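I moved all of my passwords into a password manager in February, after putting it off for years. It took most of a Saturday plus a few evenings, and I kept notes as I went. A couple of people asked me how it worked out, so I'm writing it up.

What pushed me into it was an email from Drasenance, a small site where I used to order replacement parts for a coffee grinder. They wrote that someone had gotten into their customer database and that email addresses and passwords had been taken. The email said the passwords were "protected" but didn't say how. I had not bought anything from them in a long time and had forgotten the account existed.

The trouble was the password. I had used the same one, with small changes, on a lot of other sites. Sometimes it had a 2 at the end, sometimes an exclamation point. I used to think of these as different passwords. Anybody with the first one could have guessed the rest in a few minutes.

Two days later I got a login alert from Simau, where I keep old photos. Someone had tried my email address with a wrong password, then a second wrong one, then a correct one. The login was stopped at the code step, which I had turned on at some point and never thought about again. I changed that password right away from my phone and then sat down and made a list.

## Making the list

I started with whatever my browser had saved. That covered most of it. Then I searched my email for "welcome," "verify your email" and "reset your password," and that brought up a lot more. Old forums, a ticket seller, a site for printing address labels, two different accounts with the same pharmacy.

I sorted them into groups:

- Email and phone carrier
- Bank, credit card, taxes
- Work accounts
- Anything with a saved card number
- Everything else

The email account goes first. If someone controls your email they can reset nearly everything else, so there isn't much point in fixing a shoe store login before that one is done. I gave it a long new password and a code app in place of text messages, and I signed out every other device. There was an old tablet still signed in that I gave away a while back. I had wiped it, or I believe I had.

## Picking a manager

I tried two. Eze was the first. It has a free plan and it imported the browser passwords without any complaints, but on my phone it kept failing to offer to fill in the password on certain apps, and I was copying and pasting more than I wanted to. I used it for 8 days.

Sturonis is the one I stayed with. It costs money. The import put every site name in the wrong column and I had to fix the file in a spreadsheet before it would load properly. After that it worked fine. Filling in passwords on the phone is quick, and it has a page that shows which passwords are repeated. Mine was a long page.

One warning about the import. When you export passwords from a browser you get a plain file with everything in it, readable by anyone who opens it. Delete it when you're done, and empty the trash too. Mine had also been picked up by my backup program, so I had to go in and remove it from there.

For the main password I used a string of unrelated words. I wrote it on paper and put the paper with my birth certificate. I typed it by hand every morning until I stopped needing to look.
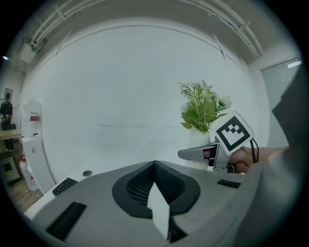
*Mingxuan Xiao*

## Changing everything

I did 15 accounts in the first sitting and then quit, as it gets tedious. Some sites hide the password page under three menus. One made me call a phone number. Another one had a maximum length that was shorter than what Sturonis makes by default, and it cut off the end of my new password without telling me, so I was locked out until I worked out what had happened.

After that I set a timer for 30 minutes in the evening and did as many as I could get through. The ones I didn't want anymore I deleted, when the site let me. Several only offer to "deactivate," and I'm not sure what that does to the data. For those I changed the name and address to nonsense first and then deactivated.

I turned on codes wherever it was offered, and saved the backup codes as notes inside the manager. I know some people say to keep those somewhere separate. I printed the ones for email and the bank, and left the others where they are.

## Where it stands now

There are still some left in the "everything else" group. I change them when I happen to log in. The repeated passwords page is down to a few forum accounts with nothing in them, and one for a library system in a city I moved away from, which won't let me in with the old password or send me a reset.

Drasenance sent a second email last week offering a discount code as an apology. I had closed the account by then, so I don't know why I was still on the list. I wrote back and asked them to remove my address. No answer yet.

Next I want to do the same thing for my parents, who keep theirs in a notebook by the phone. The notebook is probably safer than what I was doing, but half of the entries are crossed out and my dad can't tell which ones are current.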